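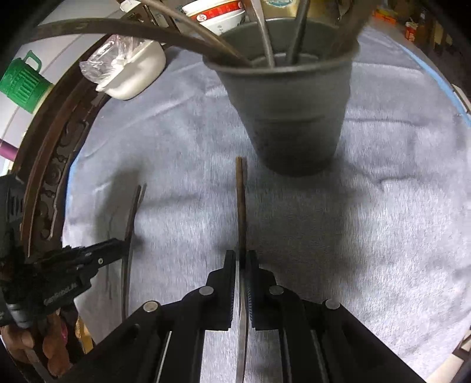

*A thin dark stick held upright in the jaws of a hand-held gripper, with a second hand-held gripper coming in from the left.*

**FOR IMMEDIATE RELEASE**

# Gosteo workshop opens the Wusero build to the public, with reservations

**HAMILTON, Ontario, 11 May 2024** – Gosteo, the shared workshop on the east side of the city, will put the full plans and test notes for its Wusero project online this month. Wusero is a home-built robot arm meant to pick up thin household items and drop them in a bucket. At the time of writing it can do this with some items, on some surfaces, when a member is standing beside it. Gosteo does not recommend that anyone build one in the hope of saving time.

The project started in January after two members, Volodymyr Zakharchenko and Oksana Lytvynenko, disagreed over a video of a robot clearing a living room floor. Zakharchenko thought a patient amateur could get most of the way there with shop parts. Lytvynenko thought the video had been edited. They agreed to find out, and have not yet agreed on the result.

"People see a smooth clip and assume the hard part is done," said Lytvynenko. "I wanted to see a stick get picked up off a blanket. Then I wanted to see it again with the blanket bunched up, and after that I wanted to see it with me out of the room. We are still on the second one."

## Hands first, motors later

Much of the work so far has been done by people holding grippers. Before trusting a motor with a job, the pair try it by hand, using parallel jaws that can only open and close. If a person with two good eyes and a steady wrist can't get hold of something that way, the arm is not asked to try.

This has thinned out the wish list. Straight sticks are manageable. Curved strips are a nuisance, as they roll away from the first finger that touches them. A soft, fuzzy blanket makes everything worse. The pile hides the underside of a thin piece, and a jaw that comes in too low closes on a pinch of fluff.

The group keeps using the blanket anyway. Early tests on a bare bench went well enough that Zakharchenko wanted to announce them. Lytvynenko pointed out that no one at Gosteo lives on a bare bench.

## What the notes say

The test log covers 222 attempts by the motorized arm, each one a single try at lifting a single item and releasing it over the bucket. It was kept by Lytvynenko, who wrote down the failures in more detail than the successes. Readers will find the following in it:

- Thirty-one attempts were thrown out because someone nudged the item, the bucket or the arm during the run. They are still listed, with the reason beside each.
- Nine different finger pads were tried. The ridged ones held best on straight pieces and were no help on flat ones.
- The arm has no way of knowing that it has missed. It will carry nothing to the bucket, open its jaws and go back for more.

Gosteo is not giving a success rate. The items changed from week to week, the pads changed more often than that, and any single figure would flatter the machine or insult it depending on which evening was chosen. Members who want a percentage are welcome to work one out from the log and put their own name to it.

Zakharchenko takes a kinder view. "It picks things up," he said. "Not every time, and not fast. I built it on a bench I share with a bicycle repair group, so I'm fairly pleased. Oksana would like me to be less pleased in print."

## Cost and parts

The arm's base and joints were made in the workshop, and the first elbow cracked in its first week. A replacement was cut from thicker stock by Malinowski, a local machine shop, which charged its normal rate and asked that this be mentioned. The controller is a Stokell board that was already in a drawer. Its manual leaves out the section on stall limits, and a page of the Wusero notes is given over to what the builders had to guess.

No total cost will be published until the receipts have been gone through. An earlier figure passed around on the members' board left out tools, spoiled parts and the second power supply, and should be ignored.

## Before you build one

The arm can pinch skin. It should not be run near children or pets, and it should never be left on its own, whatever the person who built it may say at the open evening. The plans include a stop button. Please wire it in before the first test, and press it a few times to see that it works.

The notes also ask builders to record their own misses and send them in. Gosteo is less interested in clips of good runs, which it already has, and which all look much alike.

## Open evening

Wusero will be shown at the workshop's next open evening, along with the hand-held grippers, which visitors may try for themselves. The arm will be given whatever items people bring, within reason. There will be no rehearsed routine. If it fails all night, it will be shown failing all night, and the plans will go up the next morning as promised.

**About Gosteo**

Gosteo is a member-run workshop with wood, metal and electronics benches. It does not sell robots and has no plans to.

**Media contact**

Oksana Lytvynenko, Wusero project, Gosteo. Interviews by arrangement at the workshop. Reporters who would like to film the arm should allow for several tries and are asked to show at least one that didn't work.

– 30 –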